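How to Run a Hand-Held Gripper Demo at an Open Day

Last updated 3/20/25
By Ayantu Gashaw

We ran our first gripper demonstration at the Shiferaw open day in September, and we have repeated it several times since. Other groups have asked how we set it up, so the steps are written out on this page. The demo shows visitors how a person with a gripper in each hand records a task that a robot arm can later be trained on. Folding clothes works well as the task. Everyone knows how it is done, and most people are surprised at how hard it gets with two fingers on each side.

What you need

Two hand-held grippers, charged, with wrist straps
A bed or a large padded table
One puffer jacket or other quilted garment, and one thin shirt
A laptop for playing back recordings
A printed sheet with the steps of the task
A chair for anyone who wants to sit while they wait

Plan on 55 minutes for a full session. Keep each group to 4 visitors. We tried larger groups at the Rikon hall and the people at the back could not see the fingers close.

Step 1. Set up the work area

Put the bed or table where you can stand at one side and the visitors can stand at the other. Smooth the cover before you start. Patterned bedding is fine, and we have never swapped it out for a demo. Check the light from the side windows. If the sun falls straight on a shiny jacket, draw the curtain.

Lay out the cables for the laptop along the wall and tape them down. Set the laptop to mirror to the big screen if the room has one.

Step 2. Check the grippers

Open and close each gripper 5 times before the visitors come in. The fingers should meet evenly at the tips. Look over the pads for lint, which builds up quickly with fleece and towels. Wipe them with a dry cloth. If a screw on the linkage has worked loose, tighten it now and test the gripper again.

Make one short test recording and play it back. Delete it afterward so it does not get mixed in with the visitors' recordings.

Step 3. Show the task by hand

Fold the jacket once with your bare hands while you talk. Name each move as you make it: spread, sleeve in, other sleeve in, fold up from the hem. Kiros Workneh does this part for us and keeps it under 2 minutes. After that, shake the jacket out and drop it back on the bed without arranging it.

Step 4. Show the task with the grippers

Pick up both grippers and start recording. Bring the fingers down open, with one on each side of a puffed section, and close them slowly. With quilted fabric, aim for the padding between two seams. It squeezes down and gives the pads something to hold. A flat piece of lining is harder to pick up and tends to slide out.

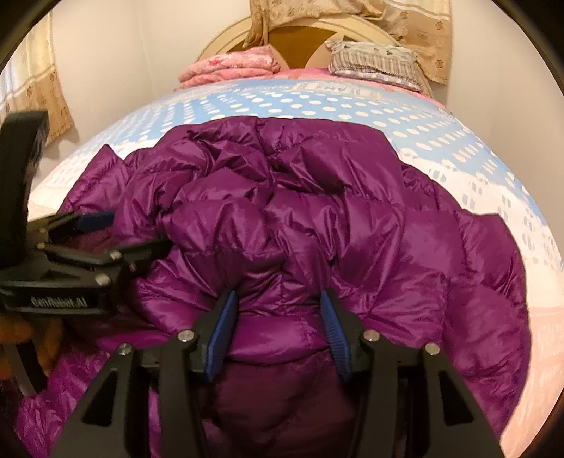

Use one gripper to hold the garment still while the other one lifts. Beginners nearly always move both hands at once, and the whole jacket follows them across the bed. Say out loud which hand is holding and which is moving. Visitors find it much easier to follow.

Keep your wrists low and your sleeves out of the way. If you drop a fold, leave the recording running and pick it up again. We keep those recordings and mark them as having a regrasp. Stop the recording once the jacket is folded and both grippers are clear of it.

Step 5. Let visitors try

Fit the straps for them and have them practice on the thin shirt first. Stand next to them, not behind them. Children can take part if the grip fits their hand. Ask before you save anyone's recording, and write the answer on the sheet.

Step 6. Play it back

Show your own recording first and then one from a visitor who has agreed. Pause where the fingers close and ask what they were trying to grab. Most of the questions come up here, so leave plenty of time.

Common problems

The fabric slips out. Close more slowly and take a thicker pinch.

The grippers bump into each other. Start with the hands farther apart and work from the outer edges in.

The playback stutters. Close everything else on the laptop. The old Gremau machine needed a restart between groups.

Packing up

Copy the recordings to the Grerner drive before you turn anything off. Put the grippers back in the case with the fingers closed and the straps wrapped around the handles. Hang the jacket up.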